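**Bindu Salian** @bsalian_pack

1/ Notes on corrugated box strength, from a month of compression tests at Troka. Mostly for people who buy boxes and never see them crushed.

2/ The number printed on the bottom flap is usually edge crush or burst. Neither one tells you how high you can stack. For stacking you want box compression, measured on the finished box.

3/ We tested 60 boxes of one size from two suppliers, Disten and Sandisov. Same flute, same nominal board grade. Conditioned them first, then loaded to failure at a constant platen speed.

4/ Humidity matters more than most buyers assume. Board takes up water from the air and loses stiffness. A box that passes in a dry January lab can fold in a damp trailer.

5/ Time matters too. A box that holds a load for a minute may not hold it for 31 days. Paper creeps. Our safety factor covers both, and it is larger than purchasing would like.

6/ Overhang is the cheap one to fix. Most of the strength is in the corners. Let the corners hang past the pallet deck and you give a good part of it away.

7/ Same with interlocked stacking. It looks stable, but it puts corners over the middle of the panel below. Column stack, then wrap.

8/ Nithin Kulkarni asked about hand holes. Yes, they cost you. Keep them off the corners and away from the top score line. Ours moved down 12 mm after the first round.

9/ Minimum order for the revised die is 3000. Lakshmi Palaniappan has the drawing if anyone on the D'Souza account wants to compare dimensions.

10/ Next round is partial overhang on one side only. Will post the curves when the board has finished conditioning.

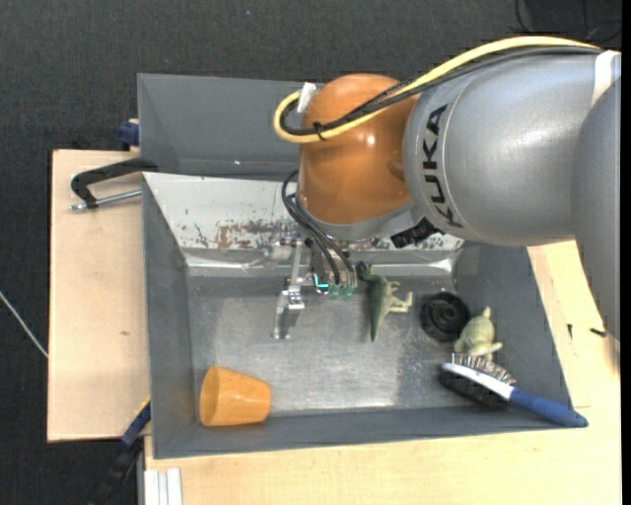

*KUKA arm over the grey bin.*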